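Grovstead bench gripper, small parts assembly
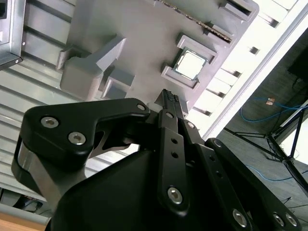

Hayes site / Handling & Automation

Parallel-jaw unit, textured grip pad on the fingertip, black housing. Shown at the practice board we use for PC assembly: CPU in its raised socket frame, memory slot along the top, grey blocks standing in for the taller bits.

Page updated 09/02/2022. Prices to follow, ask.

What people ask us first is can it build a PC yet. Short answer no. Longer answer, parts of it.

Chip into socket: yes on the board, most of the time. 1000 placements on the last long run, fixture bolted down, same chip, same start position. Move the tray a few mm and it wants re-teaching. Working on that.
Memory stick into slot: getting there. Needs a firm push and the arm has to know when to stop pushing. Don't buy it for this before March.
Cables: no. Anything floppy, no. Same reason it wont fold your towels or empty a dishwasher, whatever you saw at the trade show. We do get asked.
Screws: separate tool, see Prendex driver page.

Good for: small square rigid things, flat faces, known position. Loading trays, test sockets, kitting.
Not good for: cloth, bags, wet crockery, mixed bins, anything you would call tidying up.

Order codes
3953 gripper, bare
1316 gripper with spare finger pair and pads
Pads on their own in bags, minimum order 300. Sorry, supplier's rule not ours.

Fits the Jimirley arm straight on. Other arms need an adaptor plate, send a drawing of your flange or we can't quote. Hex key not included.

Pads wear. Check them weekly if you run two shifts, and wipe with a dry cloth, no solvent. A shiny pad will drop chips and you'll blame the software (we did).

Trials: bring your own part, half a day on the bench, no charge if you're local. Bring more than one of it please. If it's a job a person does better we will say so and you can go home early.

Bookings and quotes to Clodagh Mulcahy, Hayes office. Put the order code in the subject line or it gets lots in the general inbox.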